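Subject: Re: [grippers] Fudix vs. stock jaws on the two-arm table, bottle sorting

On Monday the Bredmont bench wrote:

> We're still on the stock jaws for both arms and thinking about switching. Before we spend the money, can anyone say how the Fudix fingers do on round plastic? Our bottles roll when the second finger makes contact, and then the wrist camera loses them. Also, did you change the controller at the same time or leave it alone? We'd like to change one thing at a time if we can.
>
> We log at 20 Hz. If you have numbers at that rate, even better.

We left the controller alone. It's the Liltton box with the same firmware we had in the spring. The only things that changed between the two sets were the fingers and the closing force limit, and the force limit had to change because the Fudix fingers flex more than the stock ones.

We ran 400 picks on each set. The task was drink bottles into a bin, with other objects left on the table. The stock jaws missed or dropped 43. I don't have the Fudix count in final form because one log file is damaged and I'm rebuilding it from the camera timestamps. From the part I can read, they do better on bottles lying down and slightly worse on bottles standing up. Please don't quote that until I post the table.

Some notes from the runs:

- Rolling was mostly an approach problem. If the fingers come in level with the center of the bottle, it stays put. If they come in high, it rolls with either set.
- The short bottles are harder than the tall ones. The finger tips reach the table before the pads have a good hold.
- Clear plastic confused the depth estimate more than colored plastic did. We turned off the second filter and it got better.
- We had one cable snag on the right arm. Leave more slack at the elbow than you think you need, and check it with the arm fully folded as well as fully extended.
- Closing at half speed added time to every pick and didn't reduce drops with the stock jaws. I went back to full speed after the first batch.

On the camera, we tried the Sjöberg mount and took it off again. It holds the camera well, but it sets it farther back on the wrist, and the finger tips ended up at the bottom of the view. For bottles I want to see both tips and the bin rim in the last part of the move. The older mount does that, so that's what we're using.

The table layout matters as well. With only bottles out, every setup we tried looked good. Once there were pliers and a screwdriver down there too, the planner started taking longer paths and the high approach came back. If you compare fingers, I'd do it on a full table.
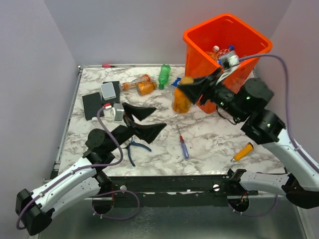 Bredmont wrote back off the list that a full table is what they plan to use, and asked if the bin should be fixed down. Ours isn't. It shifts a little when a gripper touches the rim, and we re-detect it before each drop. If your detection is slow, clamp the bin and save yourself the trouble. They also asked if one arm could keep the stock jaws while the other gets the new ones. That works, but you need a separate force limit for each arm. In the Liltton software it's a per-arm setting on the second tab, and the default copies left to right every time you save, so check it after saving.

The cleaned logs will have 1,305 rows when the damaged file is put back together. I'll send the table to the list then, with the approach height in its own column.

If anyone has run the Fudix fingers with the softer pads, please post what force limit you used.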